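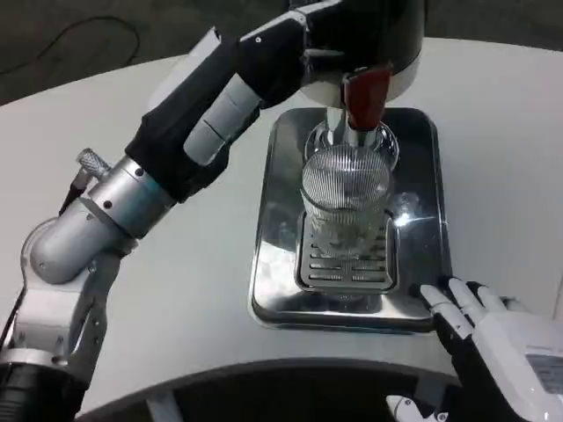
The first thing Yaneth Yupanqui does with a car that shakes is hand you the passenger seat. She wants to drive it herself, windows up, radio off, and she wants you next to her saying "there, that one" every time you feel the thing that brought you in. I spent a Monday doing this with her at Drosport, the independent shop where she has worked on brakes, tires and suspension for most of her adult life, and by lunch I could tell a bad tire from a bad rotor through the seat of my pants. I am still a little giddy about it. We talked a good part of it through before the first test drive, and what she told me there has changed how I drive every single day.

Her big idea is that a shake has an address. A car is full of things that spin, and they spin at different speeds and live in different places. If you pay attention to when the shake shows up and where in your body you feel it, you have done a good chunk of the diagnosis before anybody picks up a wrench.

Start With the Steering Wheel

Shakes from the front of the car tend to come up through your hands. Shakes from the back tend to come up through the seat and the floor. It's a rule with plenty of exceptions, but it holds often enough that Yupanqui asks about it before she asks the mileage.

The most common front-end shake is a wheel out of balance. You'll be cruising along feeling fine, then somewhere on the highway on-ramp the steering wheel starts to buzz. Keep going faster and it may fade again, which fools people into thinking the problem cured itself. What you've done is drive through the speed where the wobble and the suspension agree with each other. Slow down and it comes right back.

Balancing weights are tiny, and they do fall off. Curbs knock them loose, and so does packed mud or snow that takes a weight with it when it finally lets go. (Packed snow inside the wheel can cause a shake all by itself! Yupanqui has fixed a fair number of winter complaints with a hose.)

If your shake started right after new tires or a rotation, take the car straight back to whoever did the work. It might be the balance, or rust on the hub keeping the wheel from sitting flat, or lug nuts tightened unevenly. Loose lug nuts are the one to worry about. A shake that gets worse quickly after wheel work, especially with a clunk or a click, is a reason to pull over somewhere safe and stop driving.

When It Only Happens Under Braking

This was my favorite part of the day, because it's the clearest clue of the bunch. If the car is smooth until you press the pedal, look at the brakes.

Our second test drive was in a small Tautahi hatchback whose owner described it as "nervous." On the road it was lovely. Then Yupanqui came down the long hill behind the shop, put her foot on the brake, and the wheel began to shimmy back and forth in her hands like it was shaking its head no. The pedal pulsed too. She grinned at me. I grinned back. The owner, in the back seat, did not grin.

People call this warped rotors, and most mechanics will use the phrase right along with you. Often the rotor has worn unevenly, so that it's a hair thicker in some spots than others, and the pads grab and let go as it turns. The difference can be far too small to see. Sometimes old pad material has smeared onto the rotor in patches, which feels much the same from the driver's seat.

Front rotors usually talk through the steering wheel, rear ones through the seat. And a fast rattling pulse in the pedal during a panic stop or on ice is probably the anti-lock system doing its job. Leave your foot down and let it work.

The Shake That Comes With the Gas Pedal

Another kind arrives when you accelerate and backs off when you lift. Now you're feeling parts that carry power to the wheels. On a front-wheel-drive car, the inner joints on the axle shafts are the usual suspects, and they give a side-to-side shudder under load. The outer joints have their own style, a clicking in tight turns that you'll hear best in an empty parking lot with the window cracked.

Look behind the front wheels for grease. Each joint lives in a rubber boot, and once that boot splits, the grease slings out and grit gets in. A torn boot caught early can be a small job. Left alone, it becomes a whole axle.

Trucks and rear-drive cars add the driveshaft and its universal joints to the list. A shudder pulling away from a stop, or a clunk as you shift from reverse to drive, points that way. So can a low hum that rises with road speed and doesn't care what the engine is doing.

Sitting Still and Shaking

"If it shakes in the driveway, I can leave the tires out of it," Yupanqui told me, and I love how much ground that covers. No wheels turning, no wheel problem. You've narrowed it to the engine and whatever holds the engine in place.

For this one she passed me over to Anil Chettiar, who handles the engine side at the shop and has the calmest voice I have ever heard in a room with an air compressor running. He likes to start the car, leave it in park, and feel it idle. Then, foot firmly on the brake, he shifts into drive. If the shake jumps when the engine takes up that little bit of load, he starts thinking about mounts, the rubber and metal blocks that hold the engine and keep its vibration out of the cabin. Rubber gets old. Some mounts are filled with fluid and leak.

An uneven stumble, more like a hiccup than a hum, makes him think misfire. That could be a spark plug, a coil, an injector, or a vacuum leak, and there's often a check engine light to go with it. A steady light means get it looked at soon. A flashing one generally means the misfire is bad enough to damage the catalytic converter, and Chettiar wants you to ease off and stop as soon as you safely can.

Tires That Look Fine and Aren't

After lunch we drove an Ullonis sedan with a slow thump in it, the kind you feel at parking-lot speeds and can count. The balance checked out perfectly. With the car on the lift, Yupanqui turned the left rear tire by hand and had me rest my palm on the tread, and I felt a bump roll under my fingers. The belts inside had started to separate.

It's worth learning to check for this at home. With the car parked and the tires cool, run a hand lightly across the tread, watching out for nails and exposed wire. You're feeling for high spots, scooped-out places, or blocks that are smooth one way and sharp the other. Look at the sidewalls too. A bulge means the tire needs replacing now, before any road trip, however much tread is left.

Flat spots are the gentler cousin. A car that has sat for a while may thump for the first few miles and then smooth out as the tires warm up. If it's still thumping after a good drive, have it checked.

What to Tell the Shop

I asked Yupanqui what makes her happiest when a customer walks in, and she said notes. They can be messy! She once got a grocery receipt with "42ish? no, more, passenger side, not when raining" scrawled on the back and it sent her right to the problem, a worn wheel bearing.

So write down the speed where it starts and the speed where it stops. Write down where you feel it, whether braking or turning or going uphill changes anything, and whether it's there on a cold start. Add anything done to the car lately, even if it seems unrelated. Have a passenger do the writing, or pull over first. And ask if you can ride along on the test drive. Plenty of shops will say yes, and you can point to the exact moment it happens, which beats any description over the counter.

I tried it out on my own car that evening, a tired old Zorkadness wagon with a buzz I had been ignoring since November. Hands, yes. Seat, no. Nothing under braking, nothing at idle, and a definite tingle that came in on the highway and left again a bit faster on. I called Drosport the next morning and told them all of it, very fast, probably too fast. Yupanqui balanced the front two wheels that afternoon. One of them had a clean little rectangle on the rim where a weight used to be.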